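The Back Room at Harb: Photos

Posted May 25, 2020

The back room at the Harb building is 398 square feet. It was added to the main building in 2000 and was used for storage from then until last winter. In January it was emptied and work started on turning it into a workroom. The pictures on this page go roughly in order, from the old storage layout to the room in its current state. Some of the early ones are dark because the overhead lights had been taken out.

Before

The north end, with the old metal shelving still up. The shelves were bolted to the studs and held mostly paper files and spare chairs. The files went to the main building. The chairs that still had all their feet were kept.

The door to the hallway, from inside. The dark line at hand height is from years of carts going through. The door was sanded and painted later but the frame was left alone.

Clearing out

Boxes stacked by the window. Anything with a Sitel label was old stock and went back to the front office to be sorted. The rest was gone through a box at a time, and a good part of it was recycled.

The floor with the shelving gone. The tile was a lighter color where the shelves had stood. It was scrubbed twice and the difference can still be seen from the doorway, mostly in the afternoon.

One of the shelf brackets. They were saved and are in a coffee can in the supply closet, in case the shelves go up somewhere else. The bolts are in the same can.

Repairs

Bolt holes along the north wall, marked with pencil before filling. The small ones were done with spackle in one pass. The larger ones needed mesh tape and joint compound, with sanding in between.

The corner by the window, where the old tape had lifted. It was cut back to where it was still tight and done over. There was no water damage behind it -- only a poor job the first time.

Sanding dust on the windowsill. Plastic sheet was hung over the hallway door for this part and came down again when the primer went on. A box fan in the window took out most of the dust.

Primer, first section. Primer was put on everything, including the parts that looked fine. The old paint was a semi-gloss and new paint does not hold well over it.

Paint

The paint is Zuver interior in an off-white. It was picked over a pure white that looked blue in the morning light from the window. There are 2 coats over the primer. The edges were cut in with an angled brush and the rest was done with a roller on a pole.

The tray and roller at the end of the first coat. The rollers were wrapped in plastic overnight and used again the next day.

The trim color next to the wall color. They are very close and in most light they look the same. The trim has more shine to it and is easier to wipe.

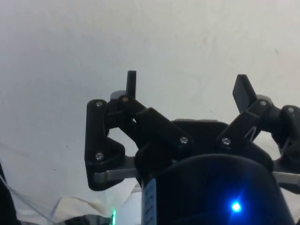 The off-white looks different depending on how much light falls on it, and it took some getting used to after the yellow that was there before. Most of the time it reads as a plain, pale color without much warmth. The light is even in this one and the surface looks smooth, but there are faint smudges on it, a few tiny dark specks, and a soft grayish band down the left side. Marks like these will be wiped with a damp sponge first, and touched up only if they stay.

Leftover paint, with the lids marked. The part cans are on the bottom shelf of the supply closet with the room name and the color written on the lid. Please put them back there after any touch-up, and shut the lids with the rubber mallet -- the hammer bends the rims.

Moving in

The long table, brought in from the main building. It is a Zenent folding table with a scratched top. It was placed by the window and has been moved since, so the layout in this picture is already out of date.

Outlets on the south wall. There are 7 in the room, counting the double one next to the door. New cover plates were put on after painting. The old ones had been painted over so many times that they had to be cut loose with a knife.

The hooks by the door. These are for coats and aprons only. Tools go on the pegboard, which was still on the floor when this was taken and has since been hung.

Window shade, half down. It is the same shade as before, washed in the tub and put back up. It still sticks at the top and needs a second pull.

Still to do

The baseboard behind the table is cut but not nailed. The ceiling vent cover needs to be taken down and cleaned. A strip of edging has to go in at the hallway door, where the tile meets the carpet, and the doorstop needs a longer screw.

New pictures will be added at the bottom of the page when that work is finished. Larger copies of any of these can be had from the front office.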